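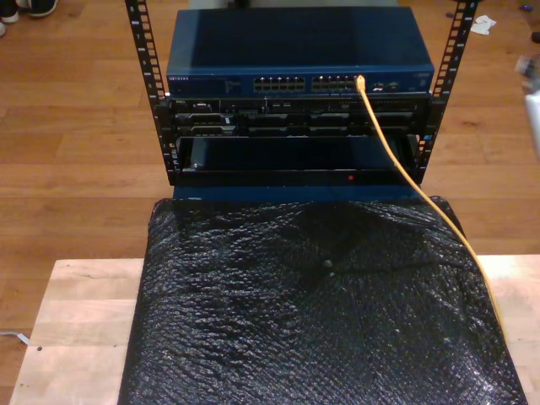 A yellow patch cable in a small rack: the sort of chore I mean.

Every spring somebody tells me the machines are coming for my job, and every spring I go back to crawling behind a rack with a flashlight in my teeth. I have looked after the network at Bachmann for long enough to have heard it from three bosses. The latest was Gearóid Quinlan, who came back from a trade show in April with a tote bag and the news that by next year a robot would do our patching.

I'd like that. I have 760 ports to look after and two knees, one of them good.

But consider what patching a cable asks of you. The plug goes in one way up. The little plastic tab has to click, and you feel the click more than hear it. The cable itself is the worst part, as it has opinions. A box stays the shape of a box when you pick it up. A cable remembers the bag it came in and swings round to wherever you didn't want it.

Teresa Breathnach, who runs the loading dock, has a machine that stacks cartons and never complains about the radio. Fine. Cartons are easy to love. She also has a person whose main duty is to cut open bubble wrap, and I notice there is no brochure for that.

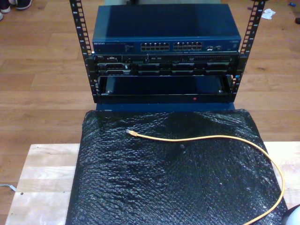
Can a robot plug in a network cable yet?
In a lab, with a known port and plenty of patience, it can be done. In a crowded closet with old labels, I would still send a person.

The same goes for home, where the chores are mostly cables in disguise. Socks, bedsheets, the strap on a lunch bag, the cord of the vacuum. Úna Phelan at the Davar office told me she'd pay $600 tomorrow for anything that could put a duvet in its cover. I said she'd be waiting a while, and that I'd go halves.

I don't think the people working on this are fools. Picking the dull, fiddly job over the backflip seems to me a good sign. I'd watch a robot seat 33 plugs in a row with more interest than I'd watch it dance, though I admit I'm a poor guest at parties.

What bothers me is the calendar. Gearóid has already moved "cabling" to a column headed "automated" on his plan for next year. I have asked him who moves it back. Meanwhile there's a switch to replace on the second floor, and I can't find my flashlight.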